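Rode the 193 end to end again, Ernton to Klinhom and back, and I've been meaning to write this route up properly for a while. Long thread about a small bus. Mute me if you need to.

The 193 starts at Ernton bus station, bay four, the one with no seat. If it's raining, wait under the awning by the ticket office and watch for the driver walking across. You'll have time to get over there once the doors open.

It's a single decker, usually the older sort with the step at the front and the luggage rack over the wheel. The heating has two settings, off and full. Sit on the left going out if you want the view.

Out of Ernton it goes up past the hospital, round the back of the trading estate and stops at every stop whether there's anyone there or not, as the timetable has too much slack in it. Then it makes all that time back up on the hill, where it should be going slowly.

First proper village is Pinomcombe. The stop is by the war memorial going out and by the old chapel coming back, and there is no sign at the chapel. Stand by the postbox and put your hand out clearly. Drivers on this route will pass you if you're looking at your phone.

Pinomcombe has a shop, open mornings. Bread goes early. They do a decent cheese and onion pasty and will warm it for you if you ask. No toilets.

After Pinomcombe the road narrows and the hedges come in. In summer they hit the windows all the way along. In February you can see right across the valley to the reservoir, and that's the best month for this ride in my opinion.

There's a long bit here with passing places. If the bus meets a milk tanker, the bus reverses. I've been on it when it took 18 minutes to get from the bridge to the top, and the driver had a biscuit halfway up.

Next is Stevetwood, which on the map is a village and on the ground is a pub, a garage and a row of houses facing a field. The shelter is brick, with a bench inside and a clock that stopped years ago. It's the only dry place to wait between Ernton and Klinhom.

Change at Stevetwood for the market day service if you're going east. It doesn't wait for the 193 and the 193 doesn't wait for it. They are run by the same firm.

People getting on at Stevetwood mostly have passes. The return fare for everyone else went up again in the spring and you can't get a through ticket any more, so it's two singles if you change. Contactless works. Notes don't, anything over a ten and you'll be asked to find somebody with change.

I used to live out that way, so I've done this trip in every kind of weather. The worst is fog on the top road. The driver puts the inside lights off to see better and everyone stops talking.

Then Klinhom. Bigger than the others, with a proper high street, a library open part of the week, and a chemist. The bus goes round the square and stops outside the bank that isn't a bank now.

Klinhom is where I usually get off and have a look round before the return. There are two charity shops, a hardware shop that sells everything singly, screws included, and a café that closes earlier than you'd think. 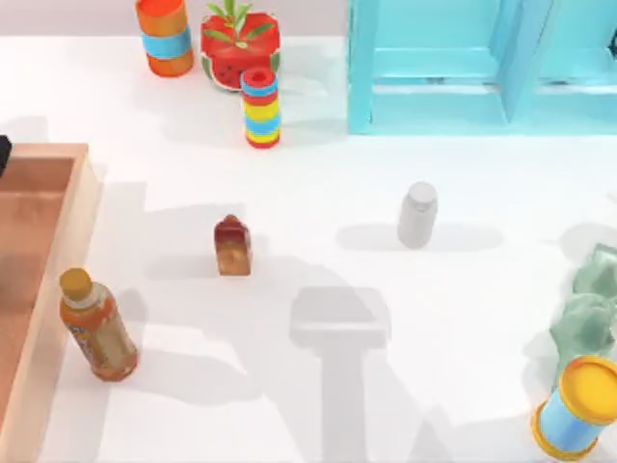
Watermelon pot, with the stacking rings just in front and to the right.

The hardware shop is worth the fare by itself. I went in for a washer and came out with a washer, a ball of string, a sink plug and a paper bag of broad beans for sowing. They still write the receipt by hand.

The café does toast until eleven and soup after twelve. Between those times it's cake. The window table looks straight at the bus stop, so you can sit there until you see it come round the square and still make it if you've already paid.

Now the timetable, which is the real reason for the thread. The new one was put up at the stops on October 7, 2021 and it's worse than it looks at first reading.

The early bus is gone. That was the one that got people into Ernton in time for a nine o'clock start. The first one now gets in at twenty to ten, so it's no use for work or for college.

The last one back leaves Ernton before six. Hospital visiting in the evening is out unless someone gives you a lift home. Same for anything at the cinema, evening classes, or working in a shop until closing.

In the middle of the day it's hardly changed. So if you already use it to go shopping at eleven in the morning you may not notice any difference, and I think that's partly why there hasn't been more fuss.

The firm's reason is passenger numbers on the early run. I used to be on that run. It was never full, but it was the same people every day and they all had somewhere to be.

They counted for one week, and it was half term. I asked whether the college students had been allowed for and got a letter back that thanked me for my interest in local transport.

The council does put some money into this route. They say the contract sets a number of journeys a day and doesn't say when they have to run. I've read the contract summary and that is right, it doesn't.

So the thing to ask for when the contract comes up again is times. An arrival in Ernton before nine, and a departure after six. That's two lines of text. I would give up one of the midday journeys to get it.

The consultation form is on the council site under roads, then public transport, then current notices. It has 11 pages but most of them are tick boxes and you can leave the section about cycling blank. There are paper copies at Klinhom library, ask at the desk.

If you fill it in, put the actual journey you would make. "Stevetwood to Ernton hospital, evening" is more use to them than "the service is poor". Somebody has to sort the answers into a table and the vague ones get put under Other.

Also say if you've stopped using it, and what you do instead. Lifts, taxis, moving house, turning down a job. There's no box for this so use the comments space at the end. A taxi from Klinhom to Ernton costs more than I'd like to type out.

A petition went round Pinomcombe shop and got to 100 names. It's been handed in. I signed it, but a petition counts as one response in their system - so please do the form as well, even if you signed.

Someone asked me last time about bikes. Folding ones go on if the rack's empty. Full size ones don't. Dogs are fine, at the driver's discretion, and I've never seen one refused. Prams, two at most, and it's first come first served.

Someone else asked about wheelchairs. The newer buses have a ramp, the older ones with the step do not, and you can't find out in advance which one is coming. I've rung up and asked. This should be on the form too, page seven.

For the walkers: get off at Stevetwood, take the track beside the garage, keep the wood on your right and you come down into Klinhom by the church. Boots from now until spring. The second gate sticks, lift it and push.

Coming back this afternoon there were four of us as far as Pinomcombe and then just me. We were six minutes early into Ernton and sat at the lights by the station for most of that.

I'll post the form link separately as it breaks when I put it in a thread. Closing date is the end of the month. If you use the 193 and you know someone who isn't online, print them a copy or take one out from the library for them.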